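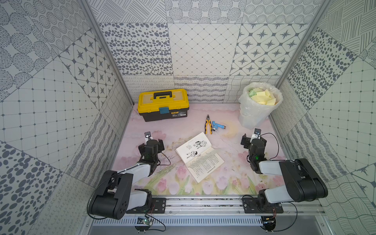 Tonside tool library to open on Saturdays after a busy first spring

People in Tonside who need a drill for an afternoon, or a pair of long ladders for the one gutter that always blocks, will soon have more chances to borrow them, as the town's tool library adds a weekend session to the two evenings it already runs.

The library, which lends from the old ticket office on Flullell Road, now has 345 members and has made 1270 loans since it first put its shelves up last autumn. The new session will run from ten in the morning until one in the afternoon, and borrowers will be able to bring things back then as well, whatever day they took them out.

Kerubo Rugemalira, who started the library with two of her neighbours after all three of them bought the same hedge trimmer in the same week, said the evening hours had suited people who work in town but had left out plenty of others, especially families with small children and anybody on late shifts at the bakery.

"We kept getting lovely messages from people saying they'd joined, they'd paid, and they still hadn't managed to get through the door," she said. "One chap had his sister collect a sander for him three times running. I think she was more pleased about the weekend opening than he was."

Membership costs a pound a month, or whatever people can manage, and covers as many loans as a member likes, for up to a week at a time. The most borrowed item over the winter was a carpet cleaner, followed by the wallpaper steamer and a tile cutter with a long waiting list of its own. Now that the weather has turned, it is all hedge trimmers, spades and the pressure washer, and members are asked to book that last one well ahead if they want it for the bank holiday.

Hand tools don't need booking at all. Screwdrivers, spanners, clamps, saws and the like are kept by the counter and can be taken out on the spot, and there is a shelf of paint trays and dust sheets which people are welcome to keep if they'll get good use out of them.

The extra opening has been made possible by a grant of £900 from Voltgate, the electrical repair shop at the bottom of the hill, which has also been testing the library's mains-powered tools free of charge. The money will pay for a second set of racking, a better lock for the side door and a year's rent on the little store behind the ticket office, where the bigger garden machines are going to live.

There will be something to learn on some of the mornings, too. Lema, the sewing and mending group that meets at the Methodist hall, is moving its repair table across to the library once a month, so that a torn coat or a wobbly chair can be looked at while its owner is choosing a drill bit. A beginners' session on putting up shelves is planned first, then one on sharpening shears and kitchen knives, and after that bleeding radiators, which Ms Rugemalira admits is a funny thing to be teaching in summer but was by far the most asked for.

"People are shy about saying they've never done it," she said. "I'd never done it either until I was past forty, and I flooded the landing. You're in good company here, and we'll put the kettle on."

The library has 231 different items on its list at present and would be very glad of more, so long as they work and are reasonably clean. Top of the wish list are a second tile cutter, a sack barrow, a good long spirit level and any child-sized gardening gloves. Petrol machines can't be accepted, and neither can chainsaws, however kindly meant.

Anyone thinking of joining should bring something with their address on it and can sign up at the counter during any session. The Tuesday and Thursday evening hours stay as they are, from six until eight. Parking outside is tight, though the yard next door can be used for loading, and the gate will be left open.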